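Brundix Soft-Goods Cell Rule Set
Wall edition, revised March

Item code: BX-48
Format: 26 laminated cards on a steel ring, plus one poster
Fits: any two-arm bench cell that handles clothing, towels or bedding
Ships from: Flandov warehouse

Most robot rules were written for people welding car doors. They have plenty to say about sparks and very little about a pillowcase. The BX-48 set covers the dull middle ground: who may reach in, when the arms must stop, and what counts as folded.

Birgit Hinrichs wrote the cards after reading more than 70 site manuals, many of which advised operators to "use common sense" and left it there. Areti Kyriakidis cut her first draft in half. She'd like to cut it again.

What the cards cover
Reach-in and stop rules
Speed limits with a person at the bench
Pad checks at shift start
Grasp rules for thin fabric
Arm-to-arm clearance
End-of-shift parking

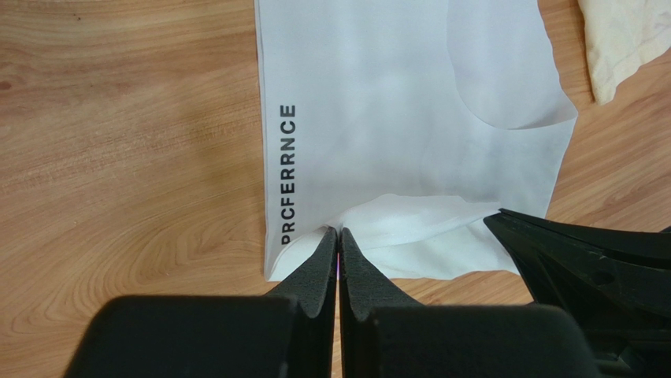
Grasp rules take up the most cards and cause the most arguments. Card 12 says to take thin cloth by a gathered fold, with both pads closed on it, and to keep printing out of the pinch. A white top held by a bunch of fabric just clear of its black capitals is within the rule – whether the capitals spell anything is a matter for the printer. Card 13 deals with the second arm, which has to wait its turn like everyone else.

Poster size: 48 x 70 cm
Spare ring: sold in packs of 2
Replacement cards: order by card number, please, and not by "the one with the coffee on it"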